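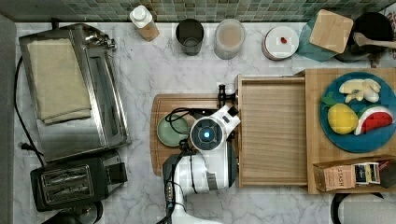
Dindale School of Engineering, Manipulation Group

Grippers in the kitchen: handout for practical 4

In the lecture we compared grippers on a bench, with blocks. Blocks are polite. Drawers have a rim, some friction and an opinion, so this week the target is the light wooden drawer at the right of the worktop. The black gripper gets as far as its left rim, and contact with a rim doesn't count as a grasp, however good it looks.

You will compare two sets of fingers, the Doma (stiff) and the Irard (soft). Do 40 pulls with each, same start pose, same speed. Write down the failures too. Last May one group handed in a perfect score and no log, and was marked on the log.

Watch the cable from the wrist. It follows the arm everywhere and will find the plate on the chopping board before you do.

The play food stays on its plate until part two. The lemon is harder than the drawer.

Reading: McIntyre, chapter 9, on contact at thin edges. Skip the history section unless you are fond of 1962.

Logs in by noon. Plots need axis labels, with units.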